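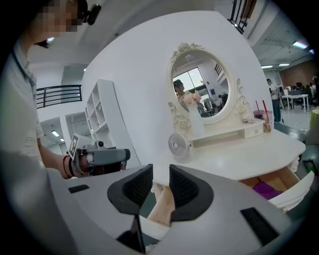 October, late

Spent most of the day on the Prirley queue. The worker kept picking up the same message twice, and the logs showed 3,912 retries overnight. Oksana thought it was the lock timeout. She was right — it was set to 300 in the config, but the library reads that as milliseconds. Changed it and redeployed to Netdale at 4.

Bram still wants the retry count moved out of the code. I said after the release.

Vimala is reviewing the Ortner branch tomorrow. Need to rebase it first and delete the two old test files.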